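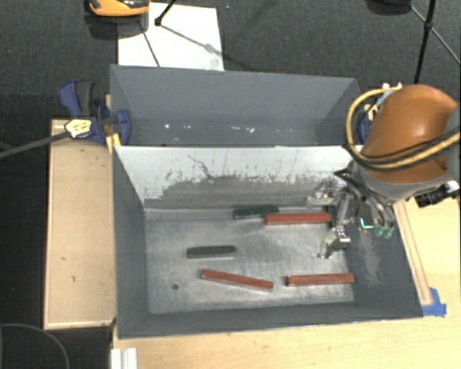
A reader wrote to us in May to ask whether a gray bin with its floor scratched down to silver is finished, or whether it still has a few good years left in it. We get a version of that letter so often that it seemed the right way to begin this page of questions about our double bins and the long blocks people like to keep in them.

My bin is scratched all over. Should I replace it?
Please don't, at least not for that! Fine scratches and cloudy patches are what happens when hard blocks get dropped and slid about all day. The divider usually scuffs as well, darker toward the bottom where the blocks knock against it. Run your palm over the floor, and if nothing catches on your skin, carry on using it. A crack, or a rim with a sharp spot, is another matter – send us a note and we'll talk it over.

Which compartment should the blocks go in?
Most people use the larger front one, and so do we. The back one is handy for sorting, or for the color you aren't using just now. Plenty of customers leave it bare, and that's perfectly fine too.

How many blocks will fit?
It depends how patient you are. The Sukia bin takes 40 long blocks if you lay them neatly side by side and 20 if you just tip them in (we are mostly tippers here). If you want to pick out single ones without digging, keep it to one loose layer, so that red and green both show at a glance.

How do I clean it?
Warm water, a little dish soap and a soft cloth. Lift the blocks out first and wipe along the foot of the divider, where dust likes to settle. Leave it to dry for 60 minutes before you fill it again. Scouring powder only adds more scratches, so we'd skip it.

Can I polish the worn floor back to gray?
I'm afraid not. Rubbing makes the bright patches brighter. Some people cut a liner from Prallar felt, part number 448, and that quiets the clatter nicely as well – do take it out when you wash the bin.

Do you sell red and dark green blocks separately?
Yes, in bags of 20, one color to a bag. Mixed bags come and go, so ask before you order if you'd like one.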